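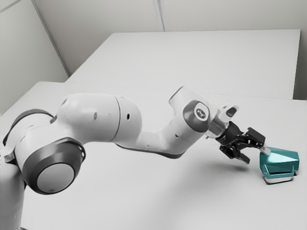 Cómo construimos un brazo robot en el taller, y por qué primero lo probamos en la computadora

Por Shagufta Virk

Hola. Si tienes entre 8 y 12 años y te gusta desarmar cosas, esta página es para ti. Te voy a contar cómo funciona un brazo robot y cómo estamos haciendo uno en nuestro taller compartido, que se llama Lastport. El brazo también tiene nombre: Plilto. Lo eligió Areeba Qureshi, que es la más joven del grupo, y a todos nos gustó.

¿Qué es un brazo robot?

Primero, mira tu propio brazo. Pon la mano en el hombro y mueve el codo. Después mueve solamente la muñeca. Tu brazo tiene partes duras, que son los huesos, y lugares donde se dobla, que son las articulaciones. Un brazo robot tiene lo mismo, pero con otros materiales. Las partes duras se llaman eslabones. En las articulaciones hay motores, y cada motor hace girar una parte.

Los ingenieros usan también las palabras hombro, codo y muñeca para hablar del robot. A mí esto me ayudó mucho cuando empecé, porque yo aprendí español de adulta y las palabras técnicas me parecían muy difíciles. ¡Pero "codo" ya lo sabía!

Al final del brazo está la pinza. La pinza hace el trabajo de la mano. Hay pinzas con muchos dedos, y hay otras que tienen solamente dos. Con dos dedos ya se puede agarrar una gran cantidad de cosas. Haz la prueba: usa solo el pulgar y el índice, y trata de levantar un lápiz, una goma y una cuchara. ¿Cuál fue la más difícil?

Un robot que no pesa nada

Antes de cortar la primera pieza, nosotros hacemos una simulación. Una simulación es un mundo pequeño dentro de la computadora. En este mundo hay una mesa, hay un brazo y hay un objeto. Las cosas se pueden caer y se pueden chocar, porque el programa calcula los golpes y el peso -- pero si algo se rompe, se aprieta un botón y todo empieza otra vez.

En la imagen de esta página el brazo es blanco y gris, y la pinza es negra, con dos dedos. El objeto que está en la mesa es de color verde azulado, con una base blanca. Los dedos están abiertos y el objeto todavía no está entre ellos. La punta de arriba parece que lo toca, o quizás está justo delante. ¡Con un dibujo plano es difícil de saber! La computadora sí lo sabe, porque guarda la posición de cada cosa con números.

El brazo del dibujo es un modelo mucho más elegante que el nuestro. Plilto es de madera, con tornillos a la vista, y un poco torcido. Pero las ideas son iguales.

¿Cómo sabe el robot adónde ir?

El robot no ve la mesa como tú. Necesita instrucciones, y las instrucciones son ángulos. Por ejemplo: gira el codo 15 grados. Si giras solo el codo, la pinza se va a un lugar. Si giras también el hombro, se va a otro.

Ahora viene la pregunta complicada. Nosotros sabemos dónde está el objeto, pero ¿qué ángulos tiene que usar el brazo para llegar? Este problema se llama cinemática inversa. Es un nombre largo. Tu cerebro lo resuelve cada vez que tomas un vaso de agua, y tú no te das cuenta.

Bushra Siddiqui escribió nuestro programa. En la primera prueba el brazo simulado pasó a través de la mesa, como un fantasma. Ella había olvidado decirle a la computadora que la mesa era dura. Lo arregló con una sola línea.

Un juego para hacer en casa

Necesitas dos personas, una venda para los ojos y un objeto que no se rompa, como un calcetín hecho bola.

1. Una persona es el robot. Se sienta frente a la mesa y se tapa los ojos.
2. La otra persona es el programa. Pone el calcetín en algún lugar de la mesa.
3. El programa da órdenes cortas: "hombro a la derecha", "codo, estira un poco", "muñeca abajo".
4. El robot hace solamente lo que escucha, aunque la orden sea mala.
5. Cuando la mano está en buena posición, el programa dice "cierra".

Después cambien de lugar. Adeel Abbasi y yo jugamos esto en el taller y necesitamos 8 órdenes para tomar el calcetín. Escribe cuántas necesitas tú.

Y ahora, las herramientas

Para construir Plilto usamos una sierra, un taladro y un soldador. El soldador se pone muy caliente y quema, así que los niños del grupo lo usan solo con un adulto al lado. También nos ponemos gafas de protección. Si haces un proyecto parecido, los motores pequeños de juguete con pilas son suficientes para empezar, y el cartón grueso es un material muy bueno -- se corta fácil y no cuesta casi nada.

En este momento el hombro y el codo de Plilto ya se mueven. La muñeca todavía hace un ruido raro y la pinza está en una caja, sin montar. Esperamos tenerla puesta en diciembre.

Palabras nuevas

Eslabón: parte dura del brazo, entre dos articulaciones.
Articulación: lugar donde el brazo se dobla o gira.
Pinza: la "mano" del robot.
Simulación: una prueba que se hace dentro de la computadora.
Cinemática inversa: buscar los ángulos para llegar a un punto.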